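Krystyna Krawczyk has tested food-contact dyes at Skedness for 9 years. Her current work is pigment migration in colored plastic tableware.

"Color is a dose question," she said. "A saturated shade can carry up to 2 percent pigment by weight. Pale shades carry far less." 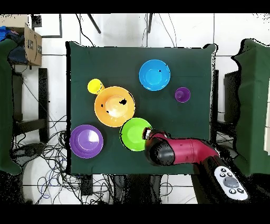 *Colored plastic bowls and cups on a green cloth.*

Her lab has logged 1,853 extractions, most in dilute acetic acid. Each sample soaks for 7 days before the liquid is read. Fatty foods get a separate run in oil.

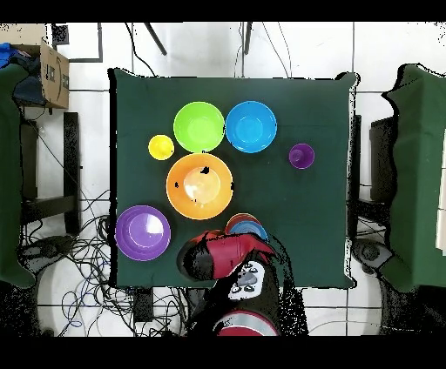 Krawczyk is less worried by pigment than by wear. "Scratches raise the surface area. We abrade half of every batch and compare." Konrad Grabowska, who runs the spectrometer, wants the abrasion step standardized. Krawczyk agrees, but the two differ on grit size. A draft method is due in December.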